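Chapter 7
Draining and Racking of Tableware

7.1 Scope

This chapter deals with the stage between rinsing and storage. Washing agents and water temperature were covered in Chapter 6 and are not repeated. The term "rack" means any open frame that holds plates on edge so that water can run off both faces. The term "well" means the sink bowl, whether or not a rack stands in it.

Two layouts are in common use. In the first, the rack stands on a drainer or tray beside the sink, and the run-off must be led back to the waste. In the second, the rack is set inside the well and the run-off falls directly to the outlet. The second layout keeps the worktop free but takes the bowl out of use for washing while the rack is loaded. Kitchens with a single bowl therefore need a fixed order of work, which is given in 7.4.

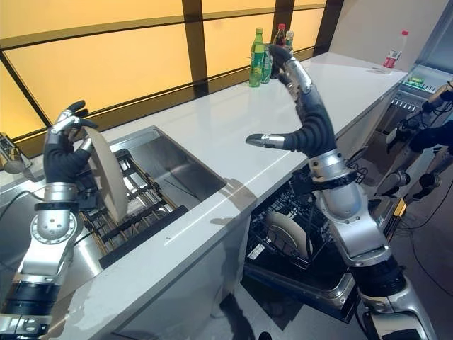 Text: Fabrice Hervieu and Sizwe Dlamini
Revised 9/19/20

7.2 Plate position

A plate should enter the rack on edge, held by the rim and lowered in line with the slot. If it is lowered at an angle to the slot, the foot ring catches on the rods and the plate may tip against its neighbour. The grip should stay close to the rim. Fingers spread over the eating surface leave marks which have to be wiped off later.

Round plates find their own lowest point and need support on both faces only. Square plates stand on a flat side and hold a line of water along it; they should be turned a little in the slot where the rods allow. Bowls are treated separately in 7.5.

Slot spacing is measured between rod centres. The Msimang pattern, used for the exercises in this chapter, has a spacing of 48 mm in the wide section. Deep plates fit this section without touching. Flat plates lean in it and are better placed in the narrow section.

7.3 The adjoining worktop

The worktop next to the well is treated as a clean zone during racking. Bottles and other items not being washed should stand near the back edge, clear of the path between bowl and rack. Seams in the worktop are to be wiped along their length after each session, as water left in a seam will in time lift the surface on either side.

Pale glossy tops show water spots readily and should be dried with a cloth. The trial at Clultwood, in which 702 plates were racked over a period in October, is described in 7.6 together with the recording sheet.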